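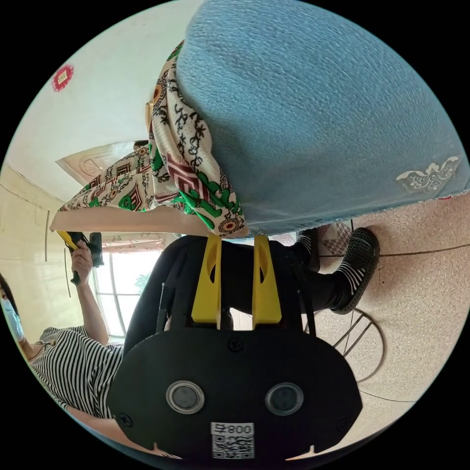 Workshop Notebook / Lower Limb / Sockets and Liners

03/12/2024

Entry by Renata Yáñez. Copies to the Curkitell bench and to Oei for the liner file.

Picked up where I left off with the below-knee check socket for the Narnunthorpe clinic. The second version came out of the oven with a thin spot on the back wall, just under the trim line, so I scrapped it and pulled a third. The sheet was the same stock as before. I think I let it sag too far before bringing it down over the model. This time I took it out earlier and had vacuum on before the plastic touched the brim. Wall thickness is now even all the way round, checked with the calipers at the brim, mid-length and distal end. 3 mm at the thinnest point, which I'll accept for a check socket but not for anything that goes home.

Changes to the plaster model before pulling, so I have them written down:

Front of the tibia, built up a little more over the crest. The last fitting left a red line there that took too long to fade.

Fibular head, relief made wider but no deeper. The old relief had a sharp edge and the edge was doing the rubbing.

Patellar tendon bar, left alone. He says it feels firm and not sore, and the skin agrees.

Distal end, added a thin pad's worth of length. He has been bottoming out by late afternoon when the limb has lost volume.

The late afternoon problem is the one I keep coming back to. In the morning he is snug in one ply. By lunch he is adding a sock, and by the time he gets home he has stopped adding socks because he doesn't like undoing everything in a parking lot. So he drops into the socket and the end of the limb takes load it shouldn't. Making the socket tighter won't fix that. I asked him to keep a sock log for a while, with only the time and the ply, and to carry two thin socks in a jacket pocket. He asked whether one thick sock would do. It won't let him adjust in small steps, so I said thin ones. 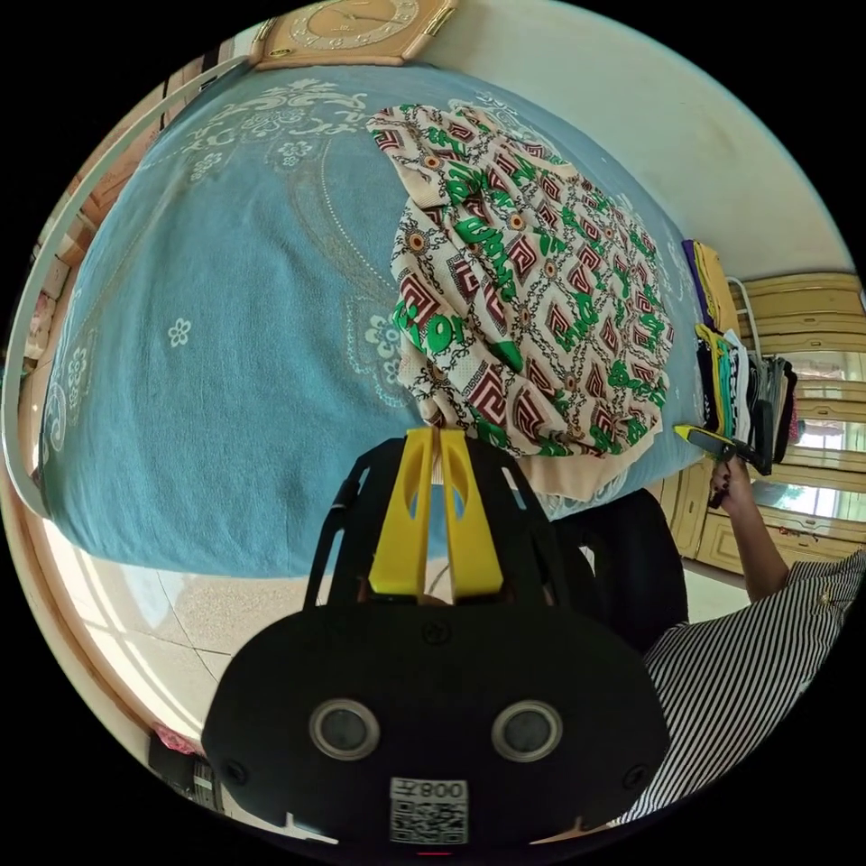
For the next visit I want to see him at the end of the day and not first thing. The clinic books new fittings in the morning, which means we always measure the limb at its largest. I have asked them for a late slot. If they can't manage it, I'll have him wear the current socket for a full morning of walking before he comes in.

Liner wear test. The bench rig was stopped overnight at 1,288 cycles because the cuff had crept down the mandrel and I didn't want to run it unattended like that. Cuff reseated, tape mark put on the mandrel so creep shows up early. Restarted this morning. Target for this liner is 3,000 cycles, then it comes off, gets washed the way the patient sheet says, and goes under the magnifier. I'm looking at the fabric cover where it folds behind the knee. On the last one the knit had started to thin there well before the gel showed any damage.

Note for whoever looks after the rig next: please write down the counter reading when you stop it, even if it is only for a minute. The counter resets if the power strip is switched off, and there is a gap in the May sheet that we have never been able to fill in.

Pin lock. Took the Arkier lock apart again because the release button was sticking. Lint in the shaft, packed around the spring. Cleaned it with a dry brush and it moved freely. I did not oil it. Oil picks up more lint and we end up in the same place. The pin itself has a slight bend, enough to see when rolled on the glass plate, so I replaced it. A bent pin clicks in fine and then won't let go, and that is a bad thing to find out while sitting on the edge of the tub.

Checked the new pin with the socket held upright and the liner on the test form. Engaged and released 20 times with no hang-up. Clicks are clear. Length of the pin is the same as the old one, so no change needed in the distal end cup.

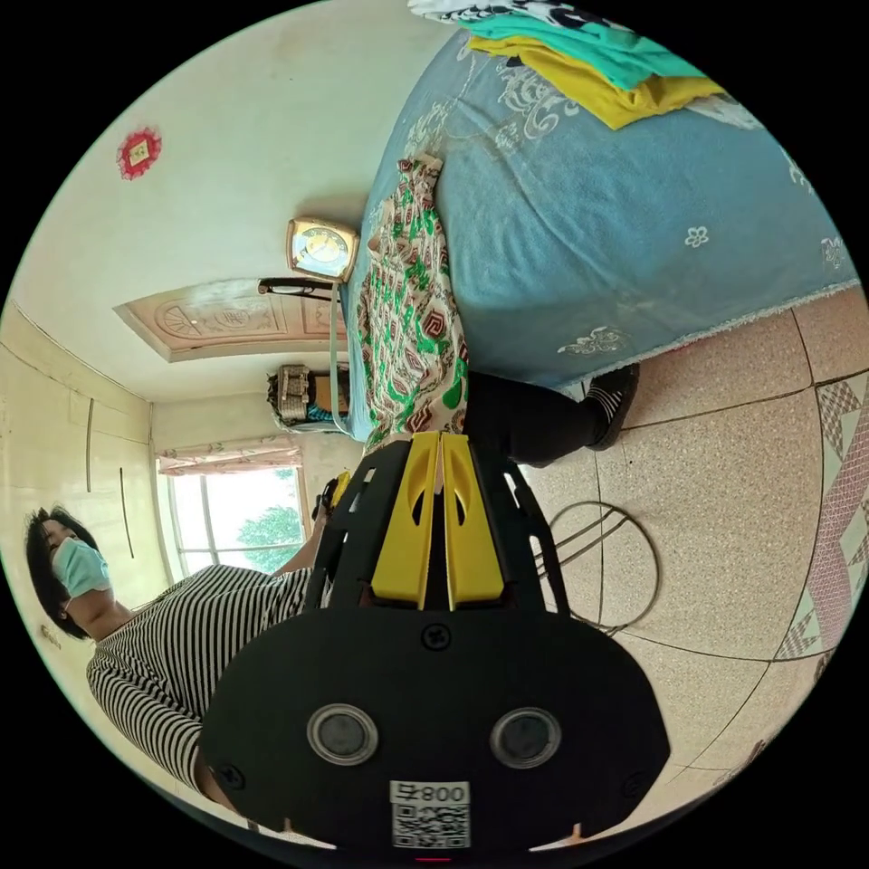
Alignment. Nothing changed on the foot today. He is still landing a bit hard on the outside edge, but I want the new socket on before I touch the angle. If I move both at once I won't know which one did it. Current settings are on the card in the tray with the adapter. Please leave the screws where they are - they are marked with yellow paint pen, and if the paint line is broken then somebody has turned them.

Skin care sheet. I rewrote the patient handout, the old version was too long and had three different sets of washing instructions from different makers stapled behind it. What I have now:

Wash the limb at night and not in the morning. Damp skin in a liner swells and rubs.

Mild soap, rinse well, pat dry. No lotion before putting the liner on.

Wash the inside of the liner every day, rinse until the water is clear, and hang it on the stand to dry. Keep it off heaters.

Look at the skin with a hand mirror, back and end included. Any redness that is still there after a short rest with the leg off should be reported to the clinic.

Don't shave the limb.

Any open spot, leave the leg off and call.

The clinic wants a line about antiperspirant. Some of their people use it and do well with it, some get a rash. I left a blank there for the prescriber to fill in because I don't think it should come from us.
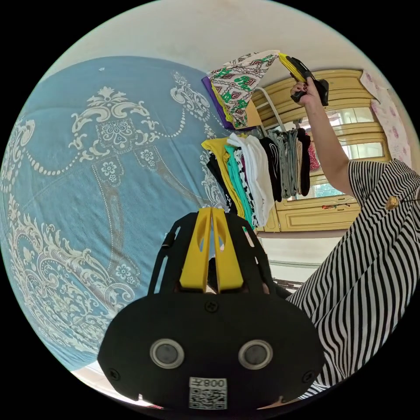 Stock. Down to the last box of one-ply socks in the medium width. Almost out of the soft distal pads too. Order put in for both. The casting tape that came in last is stiffer than what we had before and sets faster, so wet one roll at a time and don't line them up in the bucket.

Also need a new blade for the cast saw. The current one is usable but it is running hot, and I'd like it gone before the next child's cast.

Open items:

Trim and buff the brim on check socket three, then send it over with the new pin and the cleaned lock fitted.

Late slot at Narnunthorpe, waiting to hear.

Rig running, read the counter before lunch and again at close.

Oei to say whether the thin-cover liner comes in the shorter length. If it doesn't, I'll cut one down and seal the edge, and log how long the edge lasts.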